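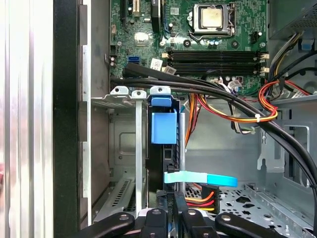 Gilitz desktop teardown set: house rules and data card

Hi! I'm Nadja Eder and I look after this set. If you're about to record with us, label for us, or train on what we made, please read this first. It's short, and it'll save you an email to me (I do like email, just less of it).

What's in it

300 episodes of a robot working inside open desktop computers, from 4 case models. Every episode has wrist camera video, joint positions, gripper opening and a plain text label. The version you're reading about is the one frozen on Dec 15, 2021. Anything recorded in September has the old label names, so run the rename script on those before you mix them in.

Rules before you record

Power cord out, then hold the front button down for 16 seconds. Yes, I know five would probably do. Reto Zaugg wrote that number on the bench in marker and I've gotten fond of it.

Nothing with a sticker from a customer on it. Drives get pulled and wiped before the case comes to the bench, or the drive stays out.

Never open a power supply, and never let the arm pry at one. The policy code has a keep-out box around it. Please don't shrink the box to get a prettier approach path!

Cables are where we've had all our grief. The black bundles droop right across the board in these machines, and a finger that slides under one on the way down will catch it on the way up. So: approach from the open side, stop above the bundle, look at the wrist view, then go in. If a zip tie is still on, leave it on unless cutting it is the labeled task.

Stay off the processor and its lever. We have no tasks there in this version.

Force limits are in limits.yaml. You can lower them any time. Raising them takes a second person in the room and a line in the log with both names.

Rules for labeling

Say what you can see from the wrist. If the fingers hide the latch, the label is "latch hidden", even when you're dead sure it's open. Babita Sisodia checks every label that has "released" in it, and she will send it back to you.

Use "drive latch" for the plastic piece at the drive carrier and "slot clip" for the little one on the expansion brackets. Both can be blue. We mixed them up for a whole batch and I'm still fixing it.

Failed grasps stay in! Mark them failed and move on. Please don't trim the ugly bits.

Known problems

Shiny case panels blow out the exposure in a lot of clips. 3 episodes have a time offset between video and joints; they're listed in offsets.txt.

Questions go to me, or to Ottar Sjögren for anything about the arm.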